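## 4. Teaching a kitchen task by remote control

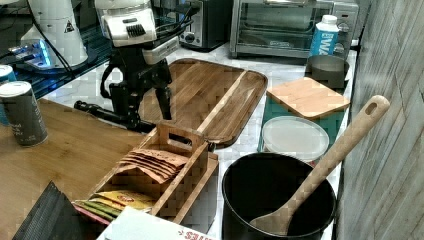

By now you have the arm powered, the Diltodau software talking to it, and (we hope!) a cup of something nice at your elbow, so we can get to the part most people bought the kit for. In this section you will drive the arm yourself with the hand controller, record yourself doing a small job several times over, and hand those recordings to the trainer. If you would like to guide the arm by holding it instead, that is section 5, though we do suggest trying this way first.

### 4.1 Choose and lay out the task

1. Pick a job with one clear beginning and one clear end. "Put a tea packet on the serving tray" is a lovely first task. "Tidy the counter" is a lovely tenth one.
2. Set the tray where the gripper can come straight down onto it. A tray at an angle is fine, and so is a raised rim, as long as the fingers can clear it on the way in and on the way out.
3. Leave the ordinary things of the kitchen where they live. Pots, cans and a toaster along the back are what the arm will meet every day, and a counter stripped bare for teaching tends to give you a robot that only works on a counter stripped bare.
4. Tuck the cables behind the arm and swing it slowly from one side to the other, watching that nothing snags.

> **Caution:** Unplug toasters and other heating appliances within reach of the arm before you record. Keep hot pans and open liquids off the counter until the session is over.

### 4.2 Practice before you record

1. Hold the controller in your stronger hand and squeeze the trigger halfway. The arm follows you only while the trigger is held.
2. Set the speed to 61 percent. You can go up to 80 later on, but please not on your first afternoon.
3. Bring the gripper down over the tray until the fingertips hover just above the wood, hold it there for 2 seconds, and lift away. Do this until it feels dull.
4. Open and close the fingers with the thumb wheel. Paper packets want a light touch, and they bend before you notice, so watch the fingers and leave the screen alone for now.

> **Note:** If the arm moves left when you move right, you are probably standing on the far side of it. Walk around, or choose **Mirror** in the Prurkau panel.

### 4.3 Record your demonstrations

1. Press **New set** and give it a name you will still understand in March.
2. Move the arm to its start pose and press **Record**.
3. Do the task at an easy, steady pace. Small corrections are welcome, and the trainer learns a good deal from watching you miss a little and come back.
4. Press **Stop** when the fingers have let go and the gripper is clear of the tray.
5. Shift the tray or the packet by a hand's width, and record again. Eight demonstrations make a good first set.
6. Play each one back. Delete any in which you bumped something, or stopped halfway to answer the phone (it happens to all of us).

> **Caution:** Keep your free hand off the counter while the trigger is held, and keep the stop button where you can slap it without looking. Releasing the trigger pauses the arm. Only the stop button cuts power to the joints.

### 4.4 Hand the set to the trainer

1. Select your set and press **Send to Kong**. The status light on the hub blinks while the files copy over.
2. Leave the hub switched on until training has finished. Overnight is the comfortable choice.
3. For the first run, set the speed back down to 61 percent and stand by the stop button.
4. If the gripper hesitates over the tray, record two more demonstrations starting from that very spot, add them to the same set, and train again.

Questions about this section go to Levente Virág at the Grusisska help desk, who answers on Tuesday afternoons and likes to have the set name in the subject line.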